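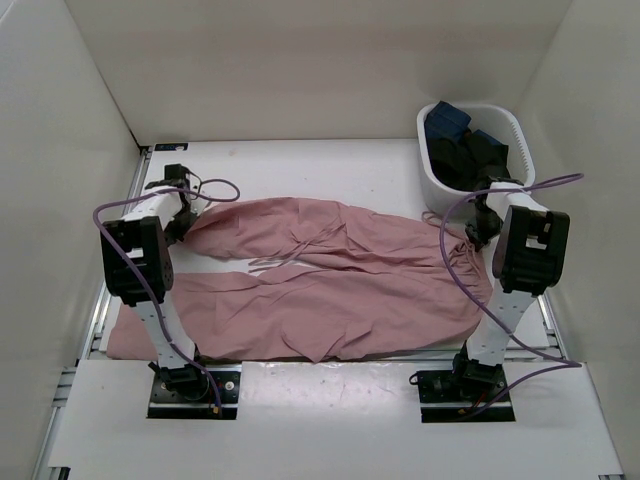
Dusty pink pants stretched out flat, white laundry basket at the back right corner.

Section 4: Setting up your campaign's merch page

By now you should have a Florkero account and a verified bank link (Section 3 if you don't). This section gets you from an empty shop to a page that sells yard signs, shirts and mugs for your candidate or ballot measure. I've set up a bunch of these, most recently for a library levy in Gristden, and I still keep this page open in another tab while I do it!

Have these handy before you start:
Your committee's full legal name, spelled the way it is on your registration
The exact "Paid for by" wording your state or county wants
Your artwork as a PNG with a clear background
The login for whoever handles your reporting

4.1 Create the shop

1. From the dashboard, click Shops, then New Shop.
2. Under Shop Type, pick Political Committee. The default is General Retail and it's very easy to click right past it (I have, twice).
3. Type in your committee's legal name. The display name comes on the next screen, so you can save the catchy version for that.
4. Choose your state and county, then click Save.

Caution: You can't change the shop type once the first order comes in. If you notice the mistake after that, you'll need to close the shop and build a new one, and your old links will stop working.

4.2 Add the disclaimer

1. Open Settings, then Legal Text.
2. Paste your "Paid for by" line into the top box. The bottom box is for refunds, so leave that alone for now.
3. Check Show on Every Page.
4. Open your shop in a private browser window and scroll all the way down. The line should be there on the home page, on each product page and at checkout.

Note: Rules about printing the disclaimer on the items themselves are different from place to place, and small things like buttons sometimes get a pass. I'm a shop person and no lawyer, so call your elections office and ask. Ours picked up on the second ring and was very nice about it.

4.3 Turn on buyer details

In a lot of races, money from a T-shirt sale is treated as a contribution, which means you may have to collect more than a mailing address.

1. Go to Checkout, then Required Fields.
2. Turn on Full Name, Street Address, Employer and Occupation.
3. Add the eligibility checkbox. Florkero gives you sample wording, but swap in your own if your elections office gave you some.
4. If your race has a giving limit, enter it under Limit Per Buyer. The shop adds up repeat orders by the same person and stops the one that would go over.

Caution: The limit only knows about merch. If somebody has already written you a check, the shop has no idea. You'll want the Terneton add-on (Section 6) to match the two lists, or else a patient evening with a spreadsheet.

4.4 Connect a printer

I use Ivanyshyn for shirts and signs, so that's what these steps cover. Other printers go through the same menu with slightly different button names.

1. Click Suppliers, then Add, and search for Ivanyshyn.
2. Log in when the window pops up and click Allow.
3. Upload your art. It has to be at least 300 dots per inch or the upload bar just sits there looking busy forever.
4. Pick your items. Please start small! Two shirt colors and one sign is plenty. You can add the tote bags later.
5. Order one sample of everything before you open the shop.

Note: Check the sample from across the street, signs especially. The Gristden signs had lovely thin lettering that I couldn't read from the opposite curb, and we redid all of it in bold.

Caution: Don't use a photo of somebody, a news picture or a team logo unless you have permission in writing. The printer will hold your order, and a well-known face makes the hold longer.

4.5 Test it and open up

1. Switch the shop to Test Mode and place an order for 2 different items.
2. Go to Reports, then Export, and open the file. Make sure employer and occupation made it into their own columns.
3. Turn off Test Mode and delete the test order so it doesn't end up in your filing.
4. Click Open Shop and copy the short link for your flyers and emails.

If the export comes out blank, go back to 4.3 and save the Required Fields page again. Shops made before January sometimes need that done once. For shipping rates and sales tax, go on to Section 5.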